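Category: Workshop & Small Automation > Safety and Good Practice

Our shared shop just wrote a rule that the operator's laptop may not sit "within reach of the arm." Fine by me, except the sheet doesn't say whose reach, measured from where, or with what bolted on the end. One member reads it as the number in the brochure. Another reads it as "wherever it got to last time." Is there a sensible way to write this down before we end up with a rule that only applies to laptops somebody liked?

gonness_bench

Measure from the center of the base to the tip of the longest tool you own, arm straight out. The brochure figure usually stops at the wrist flange, and brochures have never had to buy a laptop. If the arm reaches 1000 mm and your gripper sticks out another 65, your number is 1065, plus whatever it might be holding. Then add a margin and write the margin down as its own line, or in a year someone will "tidy up" the total.

We went through this at Emevden and ended up with 4 lines on the wall:

Keep-clear distance is set for the longest tool and the largest part, and rechecked when either changes.
Furniture inside that distance goes on the setup sheet, including furniture that is "only there for today."
Cables get routed away from the arm and away from feet.
The stop button is within reach of the person and outside the reach of the arm.

The last one took us three meetings. A software limit is useful for protecting a laptop, but don't let anyone count an ordinary one as protection for people. For that you need a proper risk assessment and the safety functions in the maker's manual, read by someone who will admit to having read it.

Tindier

just put tape on the floor. we used yellow. works great until you move the table

Frerichs_left_handed

Tape is good, but tape marks the floor and the arm works some distance above it. I'd add one habit: before a first run, look out from the tool end as well as from your chair. Tables look a lot more polite from the chair. Go through the setup sheet with both views and write down every surface you can see, glass ones too, as people tend to forget those. Ours is 7 minutes' work and has been called excessive by everyone who later moved a table.

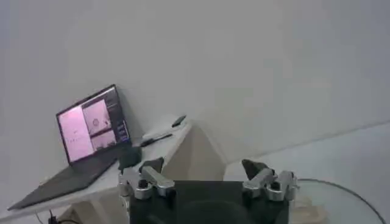
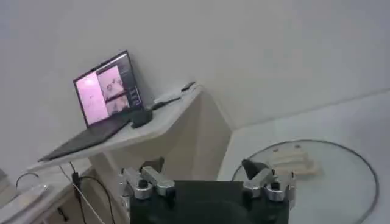
Both from the tool end: laptop on the white table, round glass table to the right.

Tags: robot arm, keep-clear distance, shop rules, cables

We use cookies to remember your settings. Accept | Manage choices

Contact | Community guidelines | © Bench Answers | Back to top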